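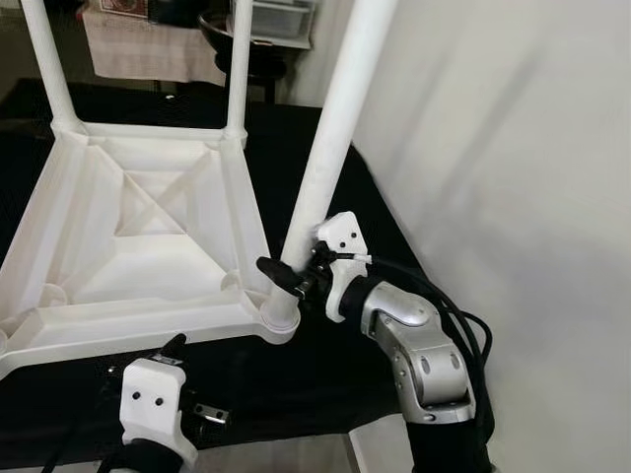

A white plastic stool, legs up, showing the cross brace under the seat.

Home | News | Events | Back Issues | Join | Contact

Sitting Down to Garden: What We Learned at the Thursday Workshop

If you missed Bontu Beyene's talk on gardening from a seat, I'm so sorry, because it was the best evening we've had at Mandagi Gardens in ages! We put out 28 chairs and ended up borrowing the bench from the porch. Bontu gardened for a living until her knees gave out, and then she went right on gardening, only lower down. She has worked a plot at the Prultamport end of the site ever since, and most of us had walked past it every week without noticing that nearly all the work there gets done from a stool.

She started with the thing most of us get wrong, and that's height. People buy a seat that suits the kitchen and then wonder why their back hurts after twenty minutes of weeding. For ground-level beds you want to be low enough that your forearm can rest on your thigh while your hand is in the soil. For raised beds you want the opposite – your elbow a little above the edge, so you're reaching down and not up. Bontu had us all try it with a trowel and an imaginary carrot (Chaltu Wolde's was enormous, apparently).

Then she talked about weight. A seat you have to drag is a seat you'll stop using by the second week. She likes something she can pick up with one hand and set down a yard farther along, and she moves it far more often than I would have guessed. Her rule is that if you have to lean, you should have moved already. I've been trying this at home with the onions and it is slow going at first, but then you fall into a rhythm and it's lovely.

Soft ground was the next big topic. Thin legs sink, and they never sink evenly! Bontu lays an old board down the row and moves it along with her. Liya Araya uses two paving slabs on her plot for the same job and never bothers to lift them, so the beds have ended up planned around her slabs. Either way, test it with your hand before you trust your whole weight to it. And please turn a plastic seat over once in a while and look at where the legs go in, as well as at the ribs underneath. Sun makes plastic brittle, and a crack starts small. If you find one, that seat is done.

The second half was all about planting for people who sit, and this is where I filled three pages of my notebook. Bontu keeps her beds narrow enough to reach the middle from one side. She puts anything that needs picking every day, like beans and cherry tomatoes, along the main path, and the things that can be ignored for weeks (garlic, squash, the big cabbages) go at the back. She grows bush beans in front of pole beans so that there's always something at sitting height. Her pole beans are a purple kind called Tutada that Yeshi Kumsa passed on to her, and she brought a jar of the dried seed for us to take home. There were 444 beans in it, she said, and by the time we'd finished the tea there were a few left rolling around the bottom.

Meron Seyoum asked about watering, which is the hard part when you can't carry a full can. Bontu fills hers halfway and makes more trips, or she sits by the faucet and lets the hose do the walking. She also mulches like nobody I've ever met. Straw, leaves, grass clippings, whatever is going, laid on thick after a good rain. She waters her squash once a week through August and they looked better than mine, which I fuss over every evening.

We had a good conversation afterward about the paths. Several people said the stretch from the gate to the water tank is too rough for anyone with a cane or a walker, and they're right. The Colletus fund has given us 200 dollars toward fixing it, and we'd like to put that into packed gravel before the fall rain. Meron is getting prices. If you know someone with a plate compactor who might lend it for a Saturday, please talk to her!

A few follow-ups from the evening:

Bontu will do a walk around her own plot for anyone who wants to see the layout. It starts at 6 p.m. next Thursday, and you should bring your own seat if you use one so she can look at the height with you.

Liya has spare boards, all sanded, free to anyone who will come and get them. They're behind the compost bins.

Yeshi is keeping the seed list again this year. If you took Tutada beans, let her know how they do, and save a handful for the jar.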